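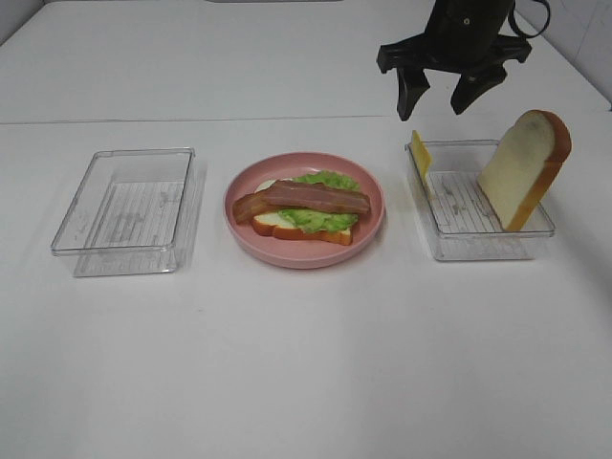 A sandwich on the test table at Trenetti, with cheese and bread still in the right-hand tray.

Robot lunch maker gets a longer trial, but stores are waiting

Trenetti will keep its sandwich-making robot in testing through the fall, the company said in April, and has put off plans to place machines behind deli counters. The arm was supposed to start work at a Roussel grocery store in Valgate this summer.

The company said the robot has made 447 sandwiches since testing began. Of those, 135 needed a person to step in at some point, most often for a torn leaf or two slices of something picked up together. Trenetti wants that number much lower before the machine works near customers.

Speed is the other problem. A counter worker at the Valgate store takes some 105 seconds to make and wrap a basic sandwich. The robot takes several minutes and does no wrapping.

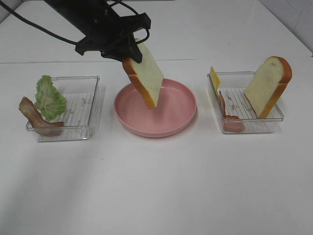

Soft food is hard for machines. A box or a bottle keeps its shape when it is gripped, and warehouses have used robots for that kind of work for years. Bread dents, ham folds over on itself, and no two pieces of lettuce are alike. Trenetti tests with ingredients set out in open trays on either side of a plate, and the arm takes a slice of bread by its top corner, with the rest hanging free over the plate. A crinkled leaf or a curved strip of bacon gives it less to work with. The company said bread is now its most reliable pick and ham its worst.

Roussel said it still expects to host a trial but has not set a new date. The grocer makes up to 800 sandwiches a day across its stores and has had trouble filling early shifts, which start at 4 a.m. It said no jobs would be cut for the trial.

Other chores may come first. Skallport, which supplies equipment to both companies, is testing a similar arm for loading dish racks and folding kitchen towels. Racks are going well, Skallport said. Towels are slow — a person can fold a stack while the arm is still looking for the second corner.

Trenetti plans to add tomato and sliced onion to its tests next. Spreads such as mayonnaise and mustard are on hold until the company settles on a way to clean the gripper between orders.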